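Filed under: Course Notes, Robot Learning

Week 5: Collecting Demonstrations
Notes by Marama Fairweather

Last week we trained on somebody else's data. This week you start making your own, and I think it's the best part of the course! A demonstration is one complete run of a task with a person driving the arms, saved with the camera views, the joint positions and the hand commands all on one clock. The policy learns to map what the robot sees to what the driver did next. Whatever you do, it will copy — including your hesitations.

Start with the reset. Before each run, move the objects to new spots, turn them, and swap one or two out. Students love to put everything back exactly where it was, and then they get a policy that reaches for a place on the table and ignores the cube. Lizelle Adams drew up a placement sheet for the Trutholm set, and you're welcome to use it or write your own.

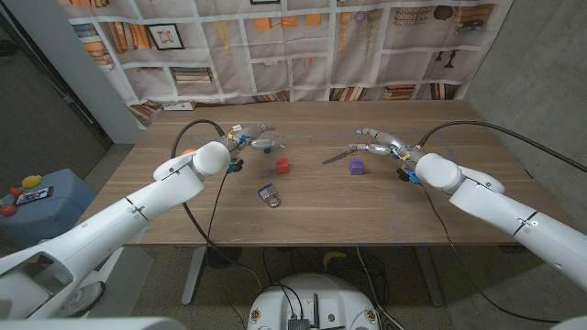

Small things next to each other are great practice, by the way. A cube forgives a sloppy grasp. A padlock doesn't, and a thin blade asks you to think about which way the wrist should be facing long before the fingers close. Try the same object with the left hand and then with the right, and write down which one you used.

Drive slowly, but keep moving. If you stop for a long think in the middle of a reach, the model sees a stretch of frames where the right answer is "do nothing," and it can get stuck there later. Plan the move first, then press record.

Keep some of your mistakes. A missed grasp followed by a clean second try is gold, as it shows the policy how to recover. A run where you gave up gets the label "fail" and stays in its own folder. Please don't delete it!

The Trutholm set now holds 2,489 runs, and Shayne Faulkner has checked every label. Yours will be much smaller.

For next time
Each pair records 30 runs of one task, with at least five recoveries. Give every run a one-line instruction in plain words ("put the red cube next to the padlock"). Read section 11 of the reader, on splitting data by layout, and bring your worst run to class. We'll watch them together.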